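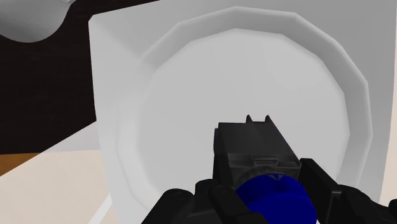 Mitarbeiter/in Auftragsannahme und Ersatzteillager (Teilzeit, 20 Stunden)

Stellenausschreibung vom 26.11.2018

Die Firma Szalai repariert Nähmaschinen, Overlocker und Stickmaschinen für Privatkunden, Änderungsschneidereien und Schulen. Wir sind ein Betrieb mit elf Beschäftigten, Werkstatt und Laden liegen im selben Haus. Für die Annahme und das Ersatzteillager suchen wir zum nächstmöglichen Zeitpunkt Verstärkung. Die Stelle ist neu, weil wir die Annahme bisher nebenher aus der Werkstatt heraus gemacht haben und das nicht mehr reicht.

Ihre Aufgaben

Sie nehmen Maschinen am Tresen entgegen, füllen mit dem Kunden den Auftragszettel aus und halten den Fehler so fest, dass die Werkstatt damit etwas anfangen kann. "Näht nicht" genügt uns nicht. Wir müssen wissen, ob der Oberfaden reißt, ob Stiche ausgelassen werden oder ob die Maschine gar nicht anläuft. Sie fragen nach Fußanlasser, Netzkabel und Spulenkapsel und vermerken, was davon abgegeben wurde.

Im Lager buchen Sie Lieferungen ein, räumen die Teile in die Schubladen und legen sie für die Aufträge des Folgetages bereit. Zum Bestand gehören Greifer, Transporteure, Riemen, Stichplatten, Nadelstangen und viel Kleinzeug. Die Nachbestellung machen Sie selbst, bei größeren Beträgen nach Rücksprache. Ein Teil der Ware kommt über den Großhändler Watell, den Rest bestellen wir direkt bei den Herstellern oder nehmen ihn aus ausgeschlachteten Maschinen.

Dazu kommen Telefon, E-Mail und die Benachrichtigung der Kunden, wenn eine Maschine fertig ist. Kostenvoranschläge schreibt die Werkstatt, Sie verschicken sie und tragen die Rückmeldung ein. Wir arbeiten mit dem Auftragsprogramm Kuno. Vorkenntnisse darin sind nicht nötig, die Einarbeitung dauert erfahrungsgemäß ein paar Tage.

Was Sie mitbringen sollten

Eine abgeschlossene Ausbildung, gern im Einzelhandel, in der Lagerlogistik, in einem textilen oder einem technischen Beruf. Die Fachrichtung ist uns weniger wichtig als eine lesbare Handschrift und ein ordentlicher Umgang mit Teilenummern.

Sicheres Deutsch in Wort und Schrift. Ein Teil unserer Lieferkorrespondenz läuft auf Englisch -- einfache Sätze reichen dafür aus.

Eine Haushaltsmaschine sollten Sie heben und ein paar Meter tragen können. Für Industriemaschinen samt Gestell gibt es einen Hubwagen, und man ist dabei immer zu zweit.

Wer selbst näht, hat es am Tresen leichter. Voraussetzung ist es nicht.

Arbeitszeit und Bezahlung

Die 20 Wochenstunden verteilen sich auf vier Vormittage und einen Nachmittag. Welcher Nachmittag das ist, sprechen wir mit Ihnen ab. Samstags ist der Laden geschlossen. In den Wochen vor Fasching und im November ist erfahrungsgemäß am meisten los, in dieser Zeit können Mehrstunden anfallen, die im Sommer abgebummelt oder ausgezahlt werden.

Die Bezahlung richtet sich nach Ausbildung und Berufserfahrung. Nennen Sie uns bitte Ihre Vorstellung. Zusätzlich zahlen wir Urlaubsgeld in Höhe von 310 Euro brutto und übernehmen 58 Euro im Monat für die Fahrkarte. Parkplätze am Haus können wir leider nicht anbieten, Fahrräder stehen im Hof unter Dach.

Die Stelle ist zunächst auf ein Jahr befristet. Eine Übernahme ist vorgesehen, ebenso auf Wunsch eine Aufstockung der Stunden, falls unser zweiter Standort im Gewerbehof Waradport wie geplant eröffnet. Wer dort nicht arbeiten möchte, bleibt im Stammhaus.

Bewerbung

Schicken Sie uns Lebenslauf und Zeugnisse per Post oder geben Sie die Unterlagen im Laden ab. Ein Foto brauchen wir nicht. Ein Anschreiben darf kurz sein, es sollte aber den frühesten Eintrittstermin enthalten. Unterlagen auf Papier senden wir nur zurück, wenn ein frankierter Umschlag beiliegt.

Nach dem Gespräch laden wir zu einem bezahlten Probevormittag ein. Dabei stehen Sie mit am Tresen und sortieren eine Lieferung ein. Eine Rückmeldung bekommen Sie in jedem Fall, auch bei einer Absage.

Fragen zur Stelle beantworten wir am Telefon, am besten nachmittags, vormittags ist die Leitung meist belegt.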